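I went to the Udivholm open day in May expecting to roll my eyes, and for the first hour I did. The brochure had promised "kitchens that learn." I have a kitchen. It has learned nothing, and I was curious what theirs had picked up for the money.

The hall talk was the usual. A man from Brakow showed a slide saying a home robot needs to see a task 200 times before it gets decent at it, then a slide saying 2367, and when someone asked which it was, he said it depended on the task. Fine. I wrote both numbers down and went to find coffee.

Upstairs was better. No slides, just people collecting demonstrations by hand. You hold a gripper in each fist, you do the chore yourself, and the camera on the tool records it. Enikő Fülöp ran the station and had a patient way of answering rude questions, of which I had several. Does it know a kiwi from a lime? Not yet. Does it bruise things? People do too, she said, and those takes get thrown out. How many takes in a day? On a good one, 300.

So the robot that will one day tidy my counter is, for now, a person tidying a counter. I don't say that to be mean. It was the only part of the day I believed.

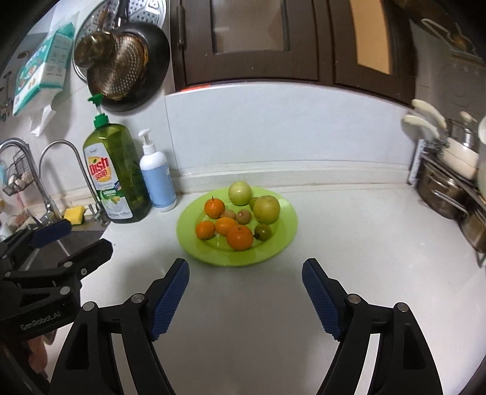
Filed under: Open days, Robots I don't own

Mandarins are easy, I was told. The pads are ridged rubber and the fruit sits where you put it. I'd like to see the same grip on something big and pear-shaped, with a sink full of dishes and a kid asking for juice.

I asked when any of this would run without a hand on it. Enikő said she works on the data and I should ask Jiang downstairs. Jiang's booth had closed at 3 p.m.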